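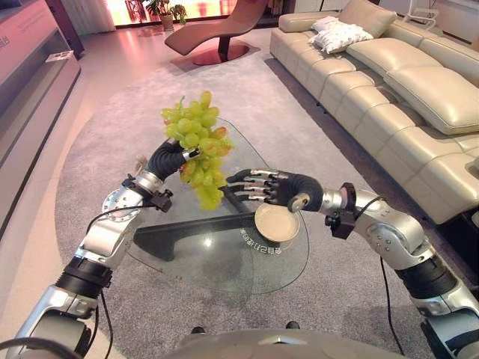

Glass coffee table, grapes, one small dish. Where does everything go?

Wivville Home Forum > Living Rooms > September 2020
17 replies

kaj_kvaran
We have a glass coffee table with a dark base, a gray rug under it and one shallow beige dish on top. My wife wants the grapes in the dish. I say the dish is too shallow for a decent bunch and the grapes will be on the rug by the second commercial break. Please take my side.

mizuno_r
Grapes go in the dish. That is the job of the dish.

s_tanabe
Disagree with Riku. A shallow dish with grapes piled in it is a ramp. Lay the bunch on the glass and leave the dish for stems and pits.

mizuno_r
Pits? Who is buying grapes with pits, Sadao?

s_tanabe
People with patience.

watix71
Whatever you do, see-through tops show every crumb. I paid 640 for mine and I have never once seen it clean. You also get a fine view of everything you dropped on the rug, so I suppose that saves bending down.

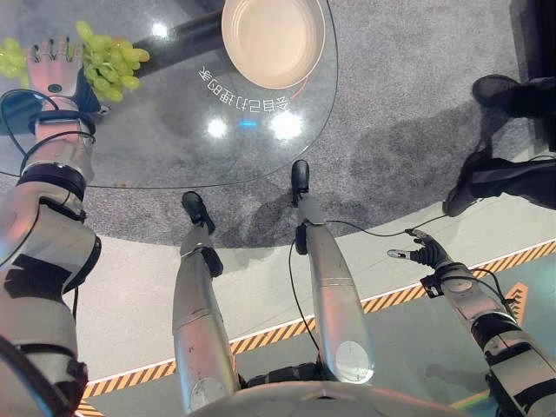
mio_shibata
Do you rinse the grapes before they go out, or when people want them?

s_tanabe
Before. Then dry them on a kitchen towel for a good while, stem and all, or you'll get water rings on the glass.

mio_shibata
Thanks. I've been putting them out dripping for years and blaming the table.

kaj_kvaran
Update. We tried it without using the dish for grapes at all. Two bunches straight on the glass, one near the front and one at the back by the soda. Cola with the red cap, the other one with the blue cap, since this household can't agree on that either. The little wooden figure stayed on the table too, because I was told it stays. The dish has a side to itself now, and my wife

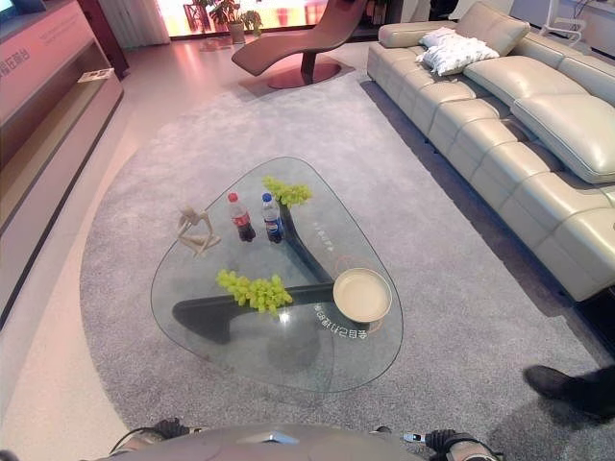 says it looks lonely. I think it looks fine. She has started leaving her earrings in it, so I may have won the argument and lost the dish.

tsuji_a
I'd move the soda. Tall bottles on a glass top, next to a cream sofa? You're a braver man than I am.

kaj_kvaran
The caps are on, Akihiko.

tsuji_a
They always start out on.

mizuno_r
Still think the grapes go in the dish. Get a deeper dish.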